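Wirow: the build so far

Home / Projects / Gallery
Last updated 2022-04-14

Wirow is an arm that is supposed to fold laundry. It lives at the Makent workshop in Trolthorpe, two benches down from the kiln, and it has so far cost more than every shirt I own. These notes go with the gallery and run more or less in the order things were done, apart from the bits I did twice.

The base
Bolted down with 4 bolts after a spell with clamps, during which the arm moved the bench more than the bench held the arm. The holes are not square to the edge. I have stopped looking at them.

The wiring
I had a plan for the cables, drawn in July, with colours. The cables were not consulted. There is a spare length at the elbow for full reach, and it catches on things at half reach.

The control software
It runs on a secondhand desktop bought from Živković, the repair shop by the station, for 59 pounds. The fan has one speed and it is the loud one. Version 271 of the folding routine is the current one — please don't ask about 270, which only knew how to push.

The fingers
Black, tapered and blunt at the tips, on a lime-green plate. The first pair had proper corners and were very good at finding buttonholes. Rounding them off took an evening with a file and improved everything except the file.

The work surface
Grey fabric over the bench, after a bare top let sleeves skate about. A blue garment with white showing at its folds makes a decent test piece, as the camera can tell it from the background. Grey socks are a problem for another year.
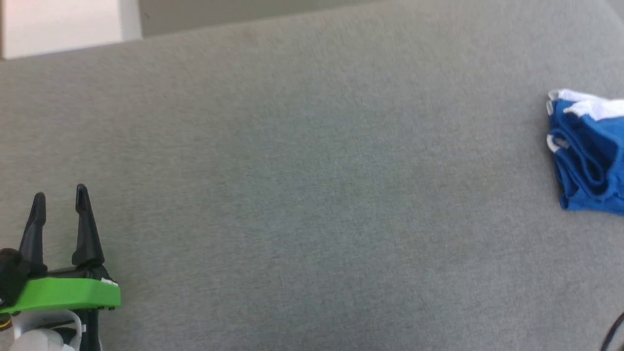

The approach path still needs work. At the moment the arm comes in wide, thinks about it, and goes round again like someone looking for a parking space. The log stands at 3,575 attempted grasps, and I keep the successes in a separate, much smaller file.

Still to do
Shorten the elbow cable. Label the fuses. Teach it about collars — or stop wearing them.

Back to Projects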